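About Frandsen

Frandsen makes sorting and matching sets for nurseries, infant schools and occupational therapy departments. The sets consist of small solid blocks in a limited range of shapes and colours, supplied with a wooden work board. We design them, print them and pack them on one site in Rirnberg. We do not make puzzles, vehicles or construction kits, and we have no plans to.

How the company started

Gearóid Rafferty had been repairing classroom equipment for schools in the Rirnberg district and was regularly asked to replace single missing blocks from sets no longer sold. The original moulds were not available, so he measured a surviving block and printed a copy. Schools then began asking for whole sets, usually with one change: a larger cylinder, a star with blunter points, a triangle that would stand on its end. Senan Ní Mhurchú joined to handle the drawings, which until then had been kept as dimensions pencilled on the lids of boxes. Some of the lids are still in the drawing store.

The firm takes its name from the street of the first workshop. There is no Mr or Mrs Frandsen, and letters addressed to either are opened by whoever is nearest.

What we make

Two ranges are in production.

Pallberg is the general range, intended for sorting by colour, sorting by shape, and copying a layout from a card. The shapes include cubes, cylinders, triangular prisms, rounded stars and a lobed form which our drawings call the scallop and which most schools call the flower. All are prisms: the outline is the same at the top face as at the base. A child looking straight down on a block therefore sees the shape that is named on the card.

Urnivska is the range for therapy use. It uses the same outlines as Pallberg at a larger size, with a deeper chamfer on the top edge for users with reduced grip. Urnivska blocks are not interchangeable with Pallberg blocks on the layout cards, and the two should be stored separately.

Materials and finish

Blocks are printed in solid colour throughout, so a scratch does not expose a different shade. The sides keep the fine ridges left by the printing process. We tried sanding these off in early batches and stopped. The sanded blocks were harder to pick up and took longer to clean, as the surface became slightly furred. Customers who want smooth sides should say so before ordering, and we will suggest another supplier.

Boards are pale maple, glued up from planks. The seams between planks remain visible, and the grain varies from one board to the next. We do not match grain to order. Boards may be wiped with a damp cloth but must not be soaked or put through a dishwasher — a board left in water will lift along the seams, and this is not covered by the guarantee.

Layouts

A layout is a fixed arrangement of blocks on the board. The usual ones are the pair, in which two blocks touch side by side; the open pair, with a gap between them; the row; and the two-by-two cluster. Users copy the layout from a card, or one person builds it and another rebuilds it from memory.

New shapes are checked in layouts before release as well as singly. A lobed block touching a cylinder meets it along a much shorter line than a cube touching a cube, and a cluster which includes a triangular prism can be read in more than one way depending on which face is turned inwards. Several drawings have been altered at this stage. The star in the current Pallberg set is the third version — the first two had points that were too narrow and tended to slide under neighbouring blocks.

Replacement blocks

Any block from any set we have sold can be replaced singly. Please quote the drawing number, which is on the underside of the box. Number 732 is the Pallberg scallop and number 759 the Pallberg star; these are the two most often requested. If the box has been lost, send the colour, the shape and the height measured with a ruler. Do not send the remaining blocks unless we ask for them.

Slight differences in shade between an old set and a new block are to be expected. Red is the most stable of our colours and green the least.

The workshop

We employ around 40 people, most of them in printing, inspection and packing. The woodworking room is separate from the printing room on account of the dust. Drawings, layout cards and customer enquiries are dealt with on the upper floor.

Visits by schools and therapy departments can be arranged in June, when production is lower. Groups should be small, and outdoor shoes have to be changed at the entrance to the printing room.

Orders and enquiries

Orders are accepted from schools, clinics and private households at the same price. Delivery is by carrier, with boards packed flat and blocks bagged by colour. Enquiries about existing orders should go to the packing office, and enquiries about drawings, special sizes or layout cards to Senan Ní Mhurchú.

Page last revised 9 September 2020.

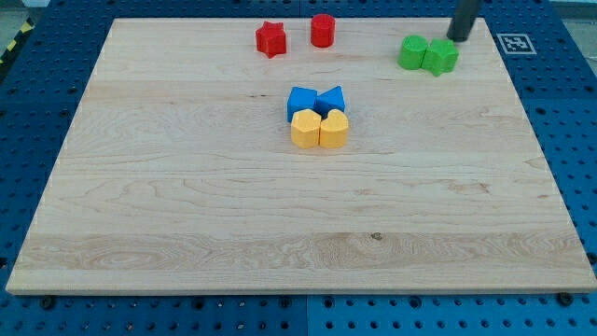
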